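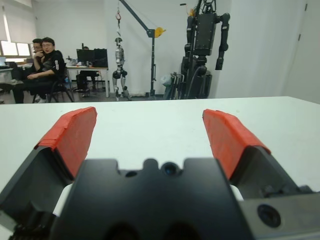 June, bench notes, budget round

Got the quote back from Datstead for the second gripper. 1,114 with the mount plate, without fingers. Fingers extra, they won't say how much until we pick a stroke. Asked again this morning, no answer by lunch.

Options as they stand:
Datstead, parallel, same as the one we run now. Spares interchangeable, software already done.
Lostitz, cheaper body but needs their own controller box. Adds a cable down the arm, hate that.
Wait till next year and keep patching.

Finger pads. Red tape on the tips is going at the edges again, a bit of fray. Still grips. But we can't put "tape" in a budget line for ever. Pekness do moulded pads, min order 11 pairs, which is silly for us but they keep. Would want to try a sample on the thin parts before commiting. Put 500 in the sheet for pads + bolts + odd bits, trim later.

Crane: boom is fine for the small silver humanoid, no change needed there. The big black one is the problem. If it ever has to come off its stand we need to know what the crane is rated for, and the plate is unreadable to me. Find the paperwork BEFORE anyone orders a bigger sling. Inspection also due, not in anybody's budget as far as I can see. Add a line.

Table. Keep the white top, don't buy the slotted one yet. Slotted one is nice but the vision stuff was tuned against plain white and I don't want to redo it in the same month as a new gripper.

Wrist camera ok. One spare would be sensible, 2 if Châu do the bundle price again. Lens covers too, we always forget lens covers.

Not asking for this time: new chairs, third monitor, the foot pedal.

Lead times, from the emails: Datstead six weeks, Lostitz "four to nine" (so nine). Pekness pads from stock. If the order goes in after the end of the month we miss the summer slot, so sheet needs to be signed off before then.

To do
chase Datstead re finger price
crane paperwork
ask Pekness for sample pair
check if VAT is in teh 1,114 or on top, the quote doesn't say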